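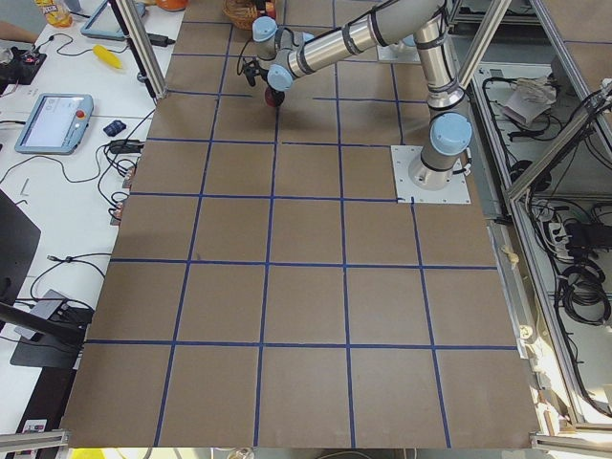
Notes for the Flodadcombe shop night talk, August. 20 minutes plus questions.

Start with thanks. Loubna Ezzat did the wiring, Quang Vi helped bolt the base plate down. Shop rules say two people for any lift.

The board. Cardboard on top, dark blue tape for the grid. Five squares across. Tape is cheap and you can redo it in a minute. My lines are a bit uneven and there are gaps where strips meet. The arm doesn't care, it works from taught points. The grid is for me, so I can say which square a pick missed in.

Why cardboard: I drove the gripper into the surface 7 times the first week. Cardboard dents, the fingers survive. Pass the old sheet around now.

The frame. Aluminum extrusion, cut here on the Misard saw. Say what I spent: 135 dollars on frame parts, not counting the arm.

Teaching points. All done from the pendant. Keep it on the desk to the left, stop button within reach. Talk through one pick slowly – approach, close, lift, then move sideways. I have 49 points saved and should delete half.

Cables. Ties along the arm, slack at every joint. Loubna can take this one if she wants. The desk side is still a mess and the loops by the power strip need a tray.

What's next: camera mount, then sorting by color. Audrey-Anne Beaulieu has offered to write the first version.

Questions. If there are none, ask Kekeli about the gripper fingers he printed.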